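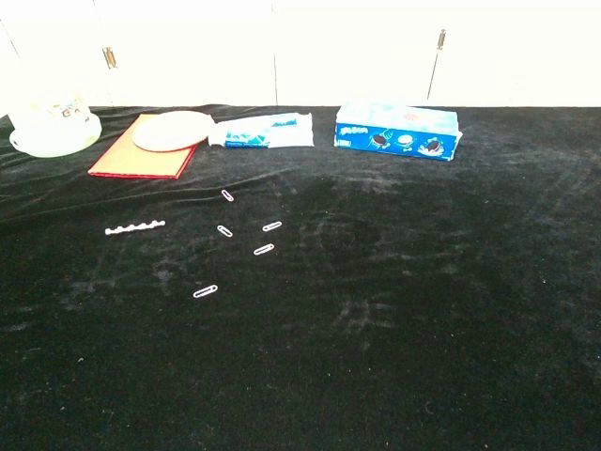
Odds and ends on black velvet, in front of the white cabinet.

Getting Patio Cushions and Outdoor Fabric Ready for the Season

Every April we get the same handful of emails about outdoor cushions that came out of storage smelling like a basement. Most of them can be saved. The work takes an afternoon, plus drying time, and you probably have what you need under the sink already.

Check before you wash

Take everything outside and look at it in daylight. Unzip the covers and look at the foam or fill. Foam that crumbles when you pinch it is finished, and washing the cover won't help. Foam that is only flat can be used again with a layer of polyester batting wrapped around it.

Read the tag on each cover. Solution-dyed acrylic can take a lot of scrubbing. Printed polyester can't, and the color will lift off along the seams if you go at it with a stiff brush. Cotton canvas shrinks. If the tag is gone, test a spot on the underside and let it dry fully before you do the rest.

Brush off the dry dirt first. A hand broom or the upholstery tool on a vacuum works. Wetting a dusty cushion turns the dust to mud and pushes it into the weave.

Basic wash

Mix 1/4 cup of mild dish soap into a gallon of lukewarm water. Sponge it on, leave it for 15 minutes, and work it in with a soft brush. Do the seams and piping last, they hold the most dirt. Rinse with a hose on a gentle setting until the water runs clear. This takes longer than you'd think, and soap left in the fabric attracts dirt all summer.

A pressure washer is too much for cushion fabric. Several readers have written in about split seams.

For covers that come off and are marked machine washable, use cold water, a gentle cycle and half the usual detergent. Close the zippers. Wash no more than four covers in a load, and skip fabric softener, which ruins the water-repellent finish.

Mildew

Small gray or black spots usually come off with white vinegar. Use one part vinegar to four parts water, spray until damp, wait ten minutes, scrub, rinse.

If that doesn't do it and the tag says bleach is okay, use one cup of bleach and 1/4 cup of mild soap in a gallon of water. Rinse away every trace of the vinegar first. Vinegar and bleach must never be mixed. Wear gloves and old clothes, keep it off the grass, and don't leave the solution on longer than 15 minutes. Rinse well. Bleach weakens thread even when the fabric itself can stand it.

Mildew that has gone into the foam is a different matter. Replace the foam.

Sunscreen, sap and bird droppings

Sunscreen leaves an orange or yellow patch. Cover it with cornstarch, leave it for an hour, brush it off and wash with dish soap. You may need to do it twice.

Tree sap: harden it with an ice cube in a plastic bag, then lift off what you can with a dull knife. Dab the rest with rubbing alcohol on a white rag. A colored rag can bleed.

Bird droppings should be left to dry completely, then scraped and washed.

Drying

Stand cushions on edge with the zipper side down so the water can drain out. Turn them every couple of hours. Thick foam can need two full days, and if the nights are damp, bring them into the garage with a fan on them. Squeeze a corner before you call them dry. Cushions put back on the chairs wet inside will smell again within a week.

Covers dry best on the line, out of the strongest sun. Put them back on the foam while they're very slightly damp and they stretch into place more easily - but only slightly.

Renewing the water repellency

Sprinkle a little water on a clean, dry cushion. If it beads, leave it alone. If it soaks in, spray on a fabric protector made for outdoor use. Two light coats are better than one heavy one. We did a full patio set, 11 pieces counting the footstools, and it used more than we had bought, so read the coverage on the can and add one.

We've used the Plikell spray for three seasons. It has a strong smell for the first day and no stain that we could see on tan or navy. The Gornby version is cheaper and held up for one summer.

Umbrellas and hammocks

Open the umbrella and wash it in place with the same dish soap mix, working from the top down. Leave it open until it's dry. A little dry silicone spray on the pole fixes most umbrellas that stick halfway.

Rope hammocks can soak in a tub or a clean kiddie pool for half an hour. Tie the ends together first or you'll spend the evening untangling. Before anyone lies in it, check the rings and hooks for rust and look up the weight limit. Ours is marked for 400 pounds, but a limit like that is for a hammock and hardware in good shape.

Storage through the summer

A deck box only keeps cushions dry if the lid seals and the cushions go in dry. Measure before you buy. Our Demissie box holds 130 gallons, which is six chair cushions and two long ones, packed tightly. A 66-gallon box takes the chair cushions and nothing else.

Prop the lid open on a dry afternoon now and then to air it out. Loose items like clips, ties and spare zipper pulls go in a zip bag taped inside the lid.

Next month: cleaning the grill grates.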